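Hậu Cao has been hanging wallpaper for 11 years, the last 7 of them on her own. She works under the name Lã, which is the name painted on the side of her van, and most of her jobs are in older houses where the walls are not straight. I met her at the Natach showroom, where she had a paste table set up in the back and a half-finished sample wall to get through before closing.

She did not plan on the trade. She was painting apartments for a landlord who wanted one wall papered in a front hall, and she said yes without knowing how.

"I bought three rolls too few and cut the first strip short," she says. "I had to finish it with a different batch, and you could see the change from the street if the lights were on. He paid me anyway. I went back a year later and redid it for free."

Most people who call her now want large prints. Five years ago it was small stripes, or a plain texture meant to hide bad plaster. Now it is leaves, birds, fruit, whole trees. She thinks people got tired of gray rooms.

"They want the one room that's different. A powder room, or the wall behind a bed. And then I get a call in April saying can you come back and do the hall."

I asked what makes the leaf prints harder than they look. She says the repeat. On a small pattern the design starts over every few inches and a mistake gets lost. On a big tropical print it can run two feet or more before it starts again, and every strip has to be cut to line up with the last one.

"You throw away a lot of paper. People see the scraps on the floor and think I've made a mistake. I tell them before I start now, so they don't have to stand there worrying about it."

The white backgrounds cause their own trouble. A seam that would vanish on a dark paper shows on a white one if paste gets on the face of it, so she keeps two buckets of clean water and changes them more often than she would like to.
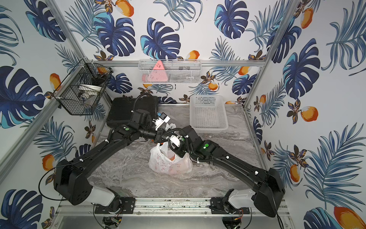 Blue on white is what she gets asked for most. She likes a big monstera leaf in blue because it doesn't pretend to be a real plant. Green leaves, she says, have to be a good green, and plenty of them are not. Blue can be a little off and still look fine. She also likes a print with one warm color in it, an orange fruit or something of that kind, so the room does not feel cold in the morning.

"If it's all blue, people end up buying orange cushions. Better if it's already on the wall."

Corners are where she spends her time. She never wraps a full strip around an inside corner. She cuts it so that a narrow piece turns onto the next wall, then starts that wall with a fresh plumb line and laps the new strip over the turned edge. Some of the pattern is lost in the lap. With big leaves she tries to lose it in the middle of a frond, where there are so many thin lines that the eye gives up.

Where three walls of a small room are papered, she starts in the middle of the back wall and works out to both sides. That puts a whole leaf where people look first and leaves the bad match for the end of a side wall, or over a door.

Keith Sutcliffe, who runs the showroom, came by at this point with a sample book and stayed. He has been selling paper and flooring for 40 years and does not agree with her about everything. Floors, for one.

"Customers pick the paper and then come to me for the floor, and they've got nothing left to spend," he said. "So they want a marble pattern, because it looks like money. And with a busy wall, that can be a lot."

Cao thinks it depends on the marble. Gray veining is fine with her under a loud paper, as long as the veins are soft. She would not put a strong black-and-white tile under leaves. Sutcliffe would not put any marble pattern under them at all, and would go for plain boards. They have had this argument before — I got the feeling they enjoy it.

They do agree about samples. A square the size of a book tells you the color and not much more. Sutcliffe sends people home with a full-width length and tells them to tape it up for a week, high enough that the furniture does not cover it. The one he lends out most at the moment is a Flornavow leaf print at $109 a roll. It comes back creased, and he smooths it out and lends it again.

I asked Cao for the mistake she sees most often in rooms people have papered themselves. She said unprimed walls. Paste soaks into bare plaster and the seams lift by the first winter. After that, dull blades. She snaps hers off every strip or two and keeps the broken pieces in a coffee can.

Her next job is a dining room in Grernby with a sloped ceiling on one side. The owner has picked a print with leaves as long as her forearm. She has been out to measure it twice and is going a third time before she orders the paper.

Contact us | © Natach 2026. All rights reserved. | Back to top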